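Stistlow Community Help > Money and Retirement > Pensions

Does moving in with my daughter wreck my age pension?

Posted by Iestyn Mathias, Jul 1, 2021

Hi all, first time posting so be gentle! I'm on a part age pension and I own my place in Drorkham outright. My daughter and her husband are in Gillcombe and they want me to come and live with them (there's a spare room out the back and I'd be near the grandkids, so I'm pretty keen). The plan was to rent out my place and give them a bit of board each week.

My neighbour reckons the minute I move out, the house gets counted as an asset and I lose the lot. My son-in-law says that's rubbish and you get a grace period. I've rung the pension line twice and sat on hold for 40 minutes each time before giving up, and I've read the same web page so often I could recite it.

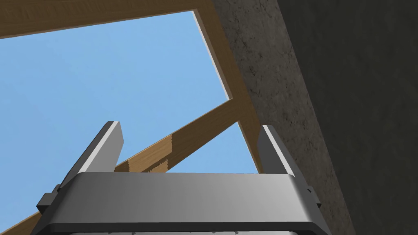
The other thing is the rent. I'd be asking 406 a week, out of which I've still got rates, insurance and whatever the agent takes. Do they look at the whole 406 or what's left over? And does the board I pay my daughter come into it anywhere? Any help appreciated, especially from someone who's been through it.

nartey_jan

Hi Iestyn, welcome! Went through this with Mum, so I'll tell you what I learnt, but do check it against your own letters.

Your neighbour is half right and so is your son-in-law. If you're away from home temporarily, there's a period where the house can still be treated as your principal home. If you leave for good, it's a different kettle of fish and it can be counted. So the first thing they wanted to know from us was whether Mum meant to come back. We'd written "not sure" on the form and that caused no end of phone calls, so have a proper think about it before you fill anything in.

Rent is income, and with Mum they took some of the costs off first. We had a folder with the rates notices, the insurance and the agent's statements, and the bloke at the counter went through the whole thing with us. She lost 56 a fortnight in the end, a lot less than she'd been dreading.

What I'd do, in this order:

Write down the date you'd move, and whether you might go back.

Get a rent appraisal in writing from an agent. Ours was free.
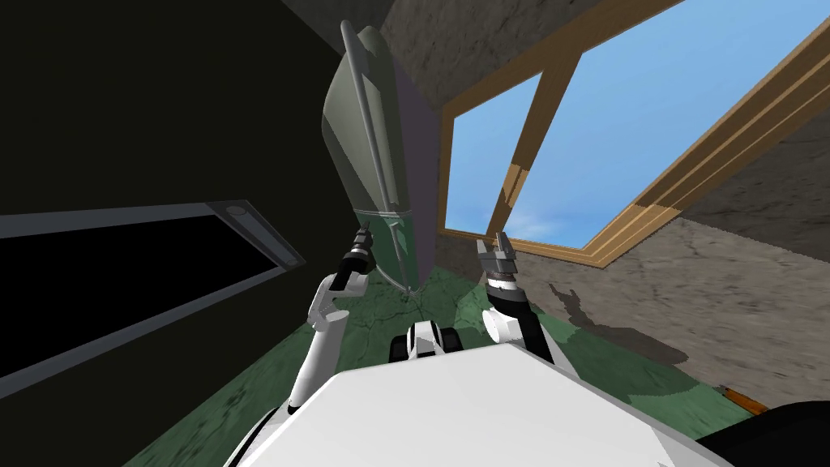
Ring and ask for an appointment with one of the financial information people. It costs nothing and they don't sell you anything. Try first thing in the morning, the queue's much shorter.

Tell them about the move as soon as it happens. Mum left it till March and ended up with a debt letter for 500, which she paid off in dribs and drabs but it upset her terribly.

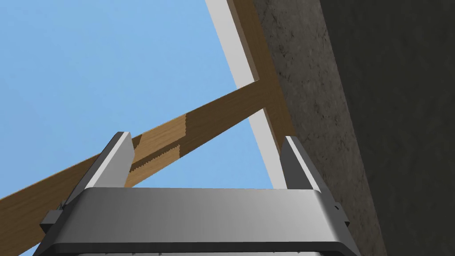
Put the board arrangement with your daughter on paper, even if it's just one page you both sign. The board itself didn't change Mum's pension, but they did ask what she was paying and who to.

Good luck with it, and enjoy those grandkids!

baz of drorkham

mate just sell it. tenants are a headache. my brother in law sold his and he's never been happier

Iestyn Mathias

Thanks Jan, that's a huge help, I hadn't even thought about the "might go back" part. I'll get onto the appraisal and have another crack at the phone in the morning. Baz, I'm not selling, my roses are there!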